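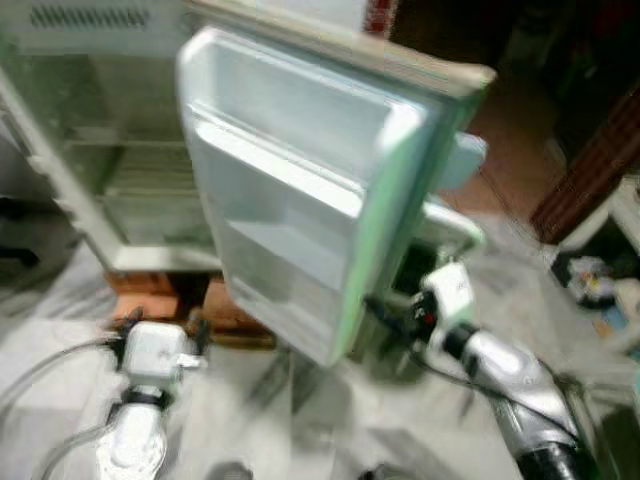

Refrigerator with the door open.

Wenska Garden Institute
The Institute's winter guidance for container roses is now in effect for members in Burkdale and the surrounding district. This thread sets out the main points. The full leaflet is available at the front desk and will be mailed with the December bulletin.

Wenska Garden Institute
The guidance applies to roses grown in pots, tubs and window boxes. Roses planted in open ground are covered by a separate leaflet, which has not changed. Members who grow both should read both.

Wenska Garden Institute
Feeding should stop now. A plant that is fed late in the year puts out soft growth, and soft growth is the first thing a hard frost takes. This includes liquid feeds such as Corninine, which many members use through the summer. Feeding may begin again when new buds open in spring.

Wenska Garden Institute
Any Corninine left at the end of the season should be kept in its own container with the label attached. Please do not pour it into drink bottles or jars. A cool, dry cupboard that children and pets cannot reach is suitable.

Wenska Garden Institute
Watering continues through winter, at a much lower rate. Push a finger into the soil to the second knuckle. If it is dry at that depth, water lightly in the middle of the day. If it is damp, leave the pot alone and check again in a week or so.

Wenska Garden Institute
Saucers should be emptied and put away until spring. Roots standing in cold water rot, and the damage is rarely noticed until the plant fails to leaf out. Raise each pot on feet or two strips of scrap lumber so that water can drain freely.

Wenska Garden Institute
On pot size: the smaller the pot, the more protection it needs. Anything under 30 cm across should be moved against a house wall or into an unheated garage once nights are regularly below freezing. Larger tubs may stay where they are if they are wrapped.

Wenska Garden Institute
Burlap is still the preferred wrapping. Two layers around the pot, tied with twine, will serve most gardens. Plastic sheeting holds moisture against the canes and should not be used on the plant itself, although it is acceptable around the outside of a pot.

Wenska Garden Institute
Members have asked whether the climbing rose Ismail may be left on its trellis. It may, provided the canes are tied in firmly at several points. Most of the breakage reported to us last winter came from wind, on canes that had worked loose.

Wenska Garden Institute
Please delay the main pruning. Shorten only those stems that are long enough to whip about, and remove dead or diseased wood whenever it is found. The main cut is made at the end of winter, when the buds begin to swell.

Wenska Garden Institute
Fallen leaves should be cleared from the surface of every pot. Black spot survives the winter on old foliage and will return on the first warm, wet days. Put these leaves in the trash, as a home compost heap does not usually get hot enough to deal with the problem.

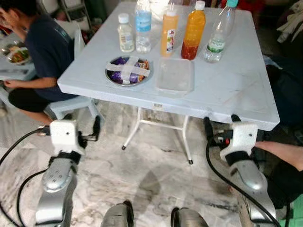
Wenska Garden Institute
Once the surface is clear, a layer of bark or leaf mold may be added. Keep it a little away from the stems – 4 cm is enough – so that the base of the plant can dry after rain. Fine gravel also works and is easier to remove in spring.

Wenska Garden Institute
Roses kept in a garage or shed need very little light while they are dormant. They do need to stay cold. A heated room will wake them too early, and the pale shoots that follow have to be cut off. A porch without heating is a reasonable choice.

Wenska Garden Institute
New bare-root plants that arrive before their pots are ready may be held for a few days in a bucket of damp sand. Soak the roots for an hour or two before planting. If the ground or the potting mix is frozen, wait.

Wenska Garden Institute
A note on potting mix. The Institute's trial beds compared fresh mix with mix that had been in the tub for several seasons. Replacing the top 25 percent each year gave good results and spared the roots. Full repotting is advised only when water runs straight through or the plant has clearly stalled.

Wenska Garden Institute
The winter care class will be held in the potting house, beginning at 10 a.m., and is limited to 40 places. Members may bring one potted rose each for advice. Please bring gloves and your own pruners, cleaned beforehand. Registration is through the front desk.

Wenska Garden Institute
The class will be led by Kanchan Chaudhary, Head of Member Advice, who also prepared this year's leaflet. Written questions sent in ahead of time will be taken first – a photograph of the plant is helpful, with one close view of any marked leaves or canes.

Wenska Garden Institute
The pruner sharpening table will not run during the winter months. Tools left with us in the fall are ready for collection from the tool room. Please bring your ticket. Tools without a ticket can be released once the member has described them to staff.

Wenska Garden Institute
Correction to the earlier post on wrapping: twine should be tied around the pot only and should not pass around the canes. The printed leaflet has the correct wording.

Wenska Garden Institute
Replies to this thread are read during office hours. Questions about membership, or about plots at the Burkdale garden, should go to the office directly, as the advice staff cannot look up accounts.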